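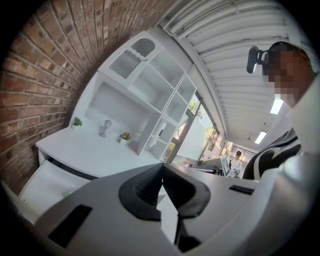 Cookbooks never move, I was told on my first Monday at the laundromat shelf, and I should write that down before I bothered with anything else. So I wrote it down. It's the first line in my notebook and it ended up being the most wrong thing in there, but I'll get to that.

My project was on the free book shelves in Grollden. If you live here you've walked past them a hundred times – take a book, leave a book, no sign-out sheet. I picked three: the one in the Prantl laundromat, the one by the counter in the Pleltance coffee shop, and the big one in the lobby of Dritard Hall. I wanted to know how fast the books turn over, what kinds go first, and whether any of them ever come back. I figured it would be an easy semester. It was not an easy semester!

The first problem was telling the books apart. You'd think titles would be enough, but there are so many copies of the same five thrillers floating around this town that I couldn't say if a book had sat there for two weeks or had left and been replaced by its twin. So I asked each place if I could put a small pencil number inside the back cover, and they all said fine. By the end I had numbered 745 books. My handwriting gets noticeably worse after the first couple hundred (the sevens start looking like ones, and I had to throw out a few entries over that).

I visited each shelf twice a week, once in the morning and once after dinner, from February until the week before finals. I missed both visits the week I had the flu, and I left that week blank in my tables instead of guessing.

Dritard Hall had the most books and the slowest shelf. A lot of what lands there is old textbooks, and a textbook two editions out of date is pretty much furniture. There's an accounting one I numbered on my second day and it's still there, I checked this morning. The laundromat was the opposite. It's a tiny shelf, but people are stuck there with nothing to do while the dryers run, so they start something and then want to finish it at home. Mysteries were usually gone by my next visit. Romance too, and anything with a dog on the cover.

And cookbooks! They did great at Pleltance. Baking ones especially, which makes sense if you think about what people are eating while they browse. At the laundromat they moved slower, so my tipster wasn't totally off, but even there most of them left before the semester ended.

Now the part I was most curious about. Of all the books I numbered, 57 left a shelf and then showed up again on one of the three, and a few of those had switched locations. One paperback western went from Dritard to the laundromat, back to Dritard, and then over to Pleltance, where it still was on my last visit. I got kind of attached to it. I can't say how many different people had it in between, because my method only sees the shelf and never the reader. A book that vanished might have been read and loved, or it might be under a car seat. I'd fix that next time with a little card inside asking people to jot down a word or two.

I did try a small side test. I bought 20 used novels at a yard sale, put a note in half of them saying "please pass this on when you're done," and split them between the shelves. More of the ones with notes came back, but with a group that small I don't want to make a big deal of it. My advisor wrote "good" next to that sentence in my draft, so it stays.

For background I added up the visitor tally the coffee shop keeps at the door, and it had 1,680 people for the one week they let me see. I had hoped to connect foot traffic to turnover, but one week from one shop doesn't get you far, so it's in the appendix and I didn't build anything on it.

Things I'd change: start in the fall, use a stamp for the numbers, and decide ahead of time what counts as a cookbook. I went back and forth for days over a memoir with recipes in it. I finally put it under memoir, and it was gone by the weekend.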